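Budgeting for a kitchen robot programme: simulation first, or hardware first?

Posted in: Equipment and Procurement

Menon_Facilities
Member, posted in January

Our organisation operates a residential training centre and is preparing a capital request for one robotic arm with a gripper, to be used for research into kitchen assistance tasks (moving bowls and pots, clearing benches). The request must be lodged before the end of the financial year and must separate capital items from recurrent expenditure.

A simulation study of the intended work has been completed, and views from it are included with this enquiry. The simulated room contains marble benchtops, timber cabinetry, a dishwasher, a wall oven and a coffee machine.

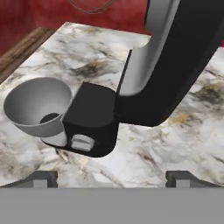 Simulated view: gripper beside a grey bowl on the marble benchtop.

The steering group is divided. One view is that we should purchase the arm now and treat simulation as a minor software cost. The other is that a further 16 weeks of simulation should be funded first, with the hardware deferred to the following year. We have received an indicative quotation from Sekorstead for the arm and a separate one from Bosari for the gripper. Neither quotation mentions mounting, guarding or commissioning.

Advice is sought on two matters: which costs are commonly omitted from a request of this kind, and whether the order of purchase is likely to affect the total. 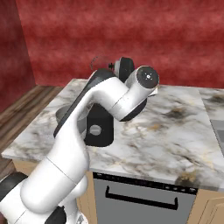 The arm will need to work over the bench and above the dishwasher, and the building owner has asked for written confirmation that no fixture will be altered permanently. We would therefore favour a free-standing base if one can be justified within the budget. Responses from organisations that have completed a comparable purchase would be appreciated.

Onbridge_Procurement
Senior member

The quoted price of the arm should be regarded as one line in the request. Our own submission was returned to us on the first occasion for the omission of the following:

Base or pedestal, including floor loading advice
Gripper adaptor plate and cabling
Replacement fingers and pads
Risk assessment by a competent person
Electrical work and an accessible emergency stop
Freight, insurance in transit and unpacking
Operator training for no fewer than 2 staff
Annual service agreement (recurrent)

With regard to the adaptor plate, buying the arm and gripper from separate suppliers is quite workable, but you should obtain a written statement from each that the parts are compatible. We did not, and the additional plate and labour came to $2,000, which had to be found from the maintenance allocation. 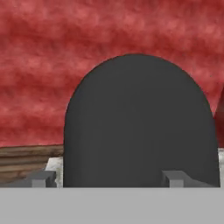

On the order of purchase, I would recommend that the simulation be extended, though for a shorter period than 16 weeks. Its value to the budget lies in settling reach, base position and the position of any cameras before a pedestal is ordered. A camera mounted near the gripper can have much of its view blocked by a single large object at close range, and if a second fixed camera is required, the cost belongs in the capital column. Please also confirm the validity period of both quotations. Ours lapsed during the approval process and were reissued at a higher price.

benchtop_and_beyond
Member

Agree with the above. Check your doorways before committing to a free-standing base. Ours arrived on a pallet 112 cm wide and would not pass through the kitchen entry, so it was dismantled in the car park.

Regional_Labs_Admin
Member

I would offer a partly different view. If funds not spent by year's end must be returned, deferring the hardware may mean losing it. A staged purchase order may be acceptable to your finance area: the arm and gripper are committed this year, with delivery set for a later month, and the base is ordered once the simulation has been reviewed.

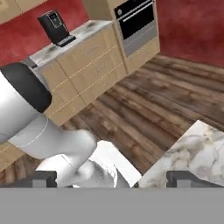 Floor area should be examined with the same care as the bench. The distance between one counter and the next determines whether a single fixed position is sufficient or whether a movable base must be costed, and the second option is considerably dearer in both purchase and safety assessment. The swing of oven and dishwasher doors should be marked on the plan submitted to the building owner.

I would also suggest a contingency line, shown openly. Our finance area declined contingency that had been spread across other items but approved it when it was listed separately with a short justification.

Menon_Facilities
Member

Thank you to all respondents. The staged order will be put to the steering group, and both suppliers have been asked for written confirmation of compatibility. Doorway measurements have been requested from the building owner.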